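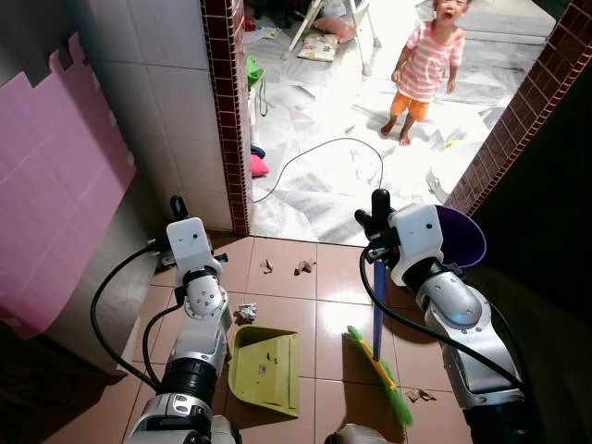

좁은 타일 바닥, 빗자루로 깔끔하게 쓰는 법

청소기를 돌리면 될 걸 왜 빗자루냐고 하실 분도 계시겠지만, 저는 욕실 앞이나 다용도실처럼 좁은 타일 바닥은 무조건 빗자루파예요. 콘센트 찾고 선 끌고 오는 동안 이미 다 쓸었거든요! 게다가 마른 나뭇잎이나 구겨진 종이 같은 건 청소기 입구에 걸려서 더 귀찮고요. 지난번에 물걸레 글을 올렸더니 "그 전에 쓰는 건 어떻게 하세요?" 하는 댓글이 꽤 달려서, 오늘은 쓸기만 따로 적어 봅니다.

준비물

빗자루 하나, 긴 손잡이가 달린 쓰레받기 하나, 그리고 빈 통이나 양동이 하나면 끝이에요. 빗자루는 솔 끝이 살짝 벌어지는 플라스틱 솔이 타일에는 잘 맞더라고요. 저는 Matić이라는 동네 잡화점에서 샀는데 아직 멀쩡해요. 짧은 쓰레받기도 써 봤지만 매번 쪼그려 앉아야 해서 무릎이 먼저 항의합니다.

1단계. 바닥에 있는 물건부터 치우기

매트, 슬리퍼, 세제통은 전부 밖으로 빼 주세요. 이걸 귀찮다고 요리조리 피해서 쓸면 결국 두 번 쓸게 돼요 (제가 몇 년을 그랬습니다...). 바닥이 젖어 있으면 마를 때까지 기다리시고요. 젖은 먼지는 솔에 엉겨 붙어서 타일에 줄만 남겨요. 저는 샤워하고 25분쯤 지나서가 아니라, 아예 아침에 바짝 말랐을 때 시작해요.

2단계. 안쪽 구석에서 앞으로 모으기

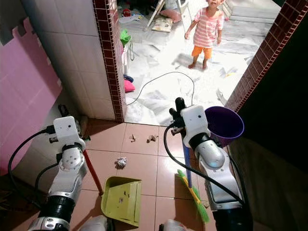 쓰는 방향은 처음에 정해 두는 게 좋아요. 저는 벽을 따라 먼저 한 바퀴 돌고, 그다음에 가운데를 쓸어요. 벽 쪽 먼지를 나중에 쓸면 깨끗해진 가운데로 다시 굴러 나오잖아요. 문이 열려 있을 때는 특히 문턱 쪽을 먼저 챙기세요. 사진에서도 갈색 부스러기 두 개가 문턱 가까이에 있고 종이 뭉치는 쓰레받기 바로 앞쪽에 있는데, 이럴 때 저는 먼 것부터 당겨 와서 종이랑 합칩니다. 가까운 걸 먼저 담아 버리면 문턱 쪽 부스러기는 꼭 까먹고, 나중에 발로 차서 옆방으로 보내게 되더라고요.

빗자루는 들었다 내렸다 하지 말고 솔을 바닥에 붙인 채 짧게 끌어 주세요. 휙휙 크게 쓸면 가벼운 종이랑 나뭇잎이 먼저 날아가요. 줄눈에 낀 모래는 줄눈 방향을 따라 두세 번 더 쓸면 빠져나오고, 그래도 안 나오면 안 쓰는 칫솔로 톡톡 털어 내면 됩니다.

3단계. 쓰레받기에 담기

쓰레받기는 더미 바로 앞에 놓고, 앞쪽 날이 타일에 딱 붙도록 손잡이를 살짝 기울여 주세요. 날이 줄눈 위에 걸치면 그 틈으로 먼지가 새니까 타일 한 장 한가운데에 놓는 게 좋아요. 저는 왼손에 쓰레받기, 오른손에 빗자루예요. 왼손잡이시면 반대로 하시면 되고요!
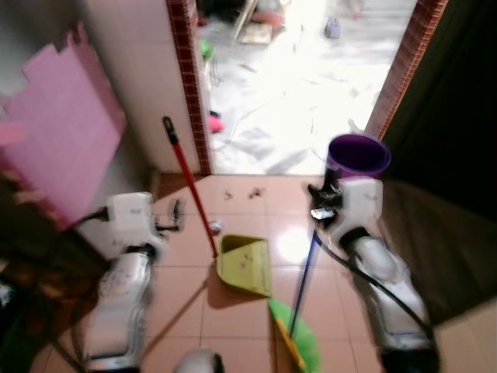 한 번에 다 담으려고 하지 마시고 조금씩 나눠서 밀어 넣으세요. 담고 나면 쓰레받기 앞에 가느다란 먼지 줄이 남을 텐데, 쓰레받기를 한 뼘 뒤로 빼고 다시 쓸면 줄이 반으로 줄어요. 이걸 몇 번 반복하면 거의 안 보입니다. 그래도 남는 건 물 살짝 묻힌 휴지로 꾹 눌러서 집어 주세요.

4단계. 비우고 털기

담은 건 바로 통에 비우세요. 그대로 세워 두면 다음에 들 때 우수수 떨어져요. 쓰레받기 바닥에 자잘한 먼지가 붙어 있으면 통 안쪽에 대고 가볍게 두드리면 되고요.

빗자루 솔은 한 달에 한 번 미지근한 물에 주방세제를 풀어서 흔들어 씻고, 솔이 아래로 가게 매달아 말립니다. 솔을 바닥에 대고 세워 두면 한쪽으로 휘어서 구석이 안 쓸려요. 벽에 붙이는 걸이는 2,000원짜리로도 충분했어요.

자주 묻는 것

머리카락은요? 고무장갑 낀 손으로 솔을 훑으면 한 번에 뭉쳐 나와요. 솔에 감긴 건 가위로 끊어서 빼시고요.

얼마나 자주 쓰세요? 저희 집은 이틀에 한 번인데, 12월처럼 문을 거의 닫고 사는 때는 조금 게을러집니다. 나뭇잎이 신발에 붙어 들어오는 가을에는 매일 쓸어요.

다음 글에서는 줄눈 때 빼는 법을 정리해 볼게요. 궁금한 점은 댓글로 남겨 주세요~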